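Stilance hand-held gripper, 3 out of 5
Reviewed by Gizella Vincze, 3/24/24

The price page says $616. Our invoice said $1217, and the difference was the mount, the case and a spare set of fingers I'd assumed were included. Get the full quote in writing before it goes into anyone's budget.

Does it work? Mostly. It opens wide enough for our bench jobs and the grip is fine on boxes, less so on thin stuff. I don't buy the claim that it cuts training time. We had budgeted $900 and wanted 4 units. We got one. The Gondov is uglier, but its quote matched its bill, so I'd price that first.
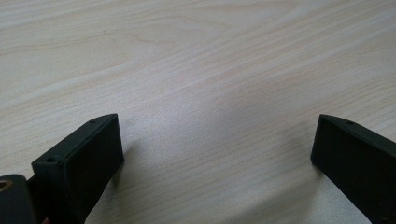

Fingers open over the tabletop, nothing in the grip.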